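Re: [bookbinding-evenings] Any spaces left for June?

On Thu 25 June, a list member wrote:
> Is the paper marbling workshop at Hallden full? I missed
> the one in April and would love to come, but I've never
> done any marbling at all. Do I need my own brushes?

Hello, and yes, do come! We have 15 places and a few are still free as I write. Never having done it is fine – most of the April group hadn't either, and they went home with sheets I'd have been proud to frame.

No need for brushes, we have plenty. Bring an apron and a flat folder for carrying your paper home. It's £29 for the day, or £19 if you came to the last one, and that covers paper, inks and soup at lunch.

We're in room 317 at the Hallden building, up the back stairs. The morning is all combed patterns, and after lunch we try the Redier method, with two trays side by side and one sheet dipped in both. I've been practising it all month and I still gasp when the paper comes up!
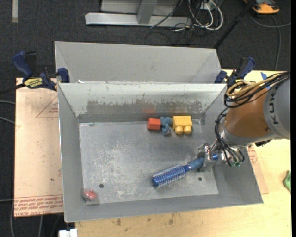
If you can stay on until five, we'll fold a small notebook from the day's offcuts too. Just reply to the list with your name and anything you can't eat, and I'll put you down.

See you there, I hope!

Stoltano Paper Workshops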